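Grutier Depot Charging Cabinet, Model 82

The Grutier 82 is a floor-standing charging cabinet for electric buses, delivery vans and municipal trucks. It is supplied to fleet operators through Cotico, which also handles site surveys and spare parts.

Each cabinet serves 2 vehicles at a time. Power is divided between the outlets according to the departure times entered by the depot, and the vehicle due out first is charged first. The steel enclosure may be installed outdoors without a shelter.

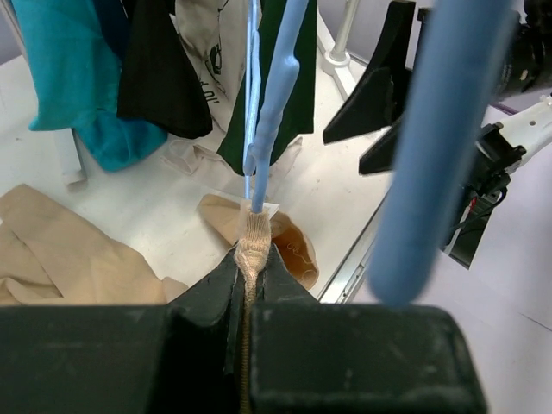
Operators may set a limit on the total power drawn by the site. When the limit is reached, the cabinets lower their output in turn and resume full charging once demand falls. Settings are changed at the front panel or from the depot office.

The Escobar bus depot in Clallombridge has 37 cabinets in service. Installation there was directed by Wilmer Ccori and completed in January.

Specifications
Outlets: 2
Cabinet weight: 366 kg
Mounting: concrete base, four anchor bolts
Cable entry: bottom or rear

Cabinets are built to order. Requests for a quotation should state the number of vehicles, the available grid connection and the preferred cable length, and should be addressed to Gilberto Cabrera, Fleet Sales, Cotico.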